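About us

Haser Kitchen School. Small place, one long room, on the Plavon side of Gikville. We teach the part of cooking most classes skip – the washing up, the drying, the putting away, the wiping down. Sounds dull. People come back for more.

We opened in July with 4 places per class and a secondhand sink. More people wanted in than we expected, so now there are 9 places and two sinks, and teh drains mostly keep up.

What we teach

Short courses, hands on. How to load a rack so plates stand up and air gets between them. Bowls tilted. Glasses last in, first out. What to scrub, what to soak, what to leave alone (cast iron, please). How to work in a kitchen the size of a closet. We cover tables in brown paper for practice – cheap, and you can write on it.

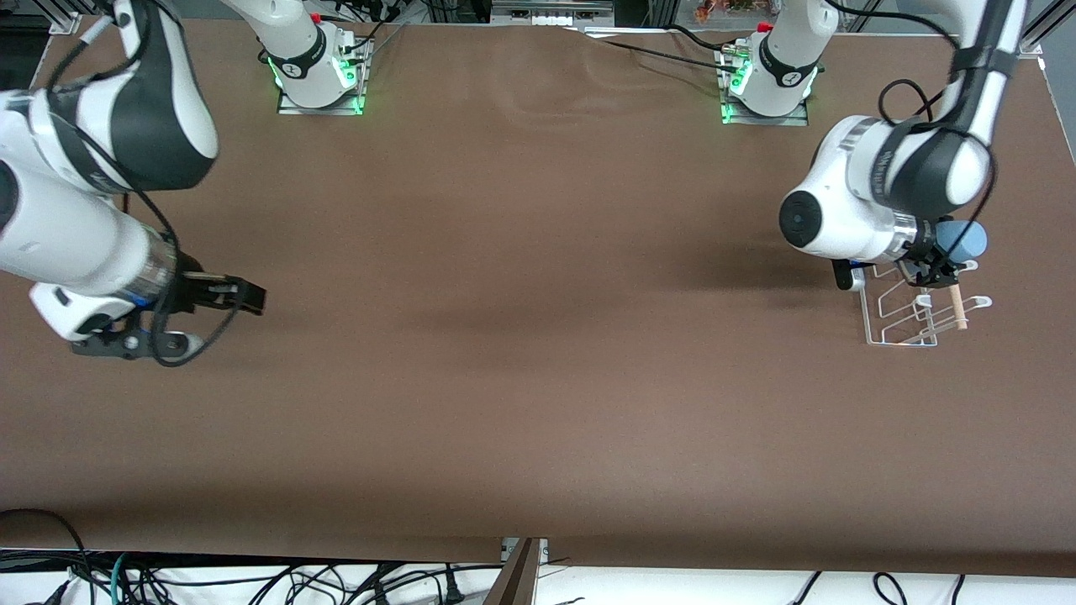 Do I need to bring my own dishes?

We have plenty, but bring a problem piece if you've got one. Burnt pots, narrow vases, the casserole dish your aunt wants back. Wrap it well, parking is a short walk away.

Who comes

All sorts. New renters, people starting restaurant jobs, couples who argue about the rack. A few groups from the Buzatu building down the street, who book the whole room and bring very good pastries. Kids are fine from age 9 up if a grown-up stays.

How a class runs

2 hours. Short talk, then sleeves up. Everybody washes, everybody dries, and we swap halfway so no one is stuck with the towel. Last part is surfaces. Clear everything off first, all of it, crumbs too. Then wipe in long strokes, one direction, and rinse the cloth more than you think you need to.

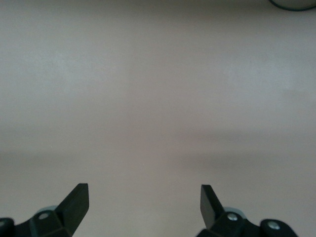

Fold the cloth in quarters so you always have a clean side. Dry with a second cloth, not the same one. Corners and the edge nearest you get missed the most, so we check those before coats go on.

Prices and booking

Whole room for a group is $225, soap and towels included. Single places are listed on the bookings page, and they change with the course so look there first. Cancel the day before and we move you to another class, no fee. After that we cant refund, sorry, small shop.

Getting here

Side door, up the ramp, ring twice. Bell is quiet. Wear shoes that can get wet.

Page last updated March 2025. New class times going up soon – check back or ask at the door.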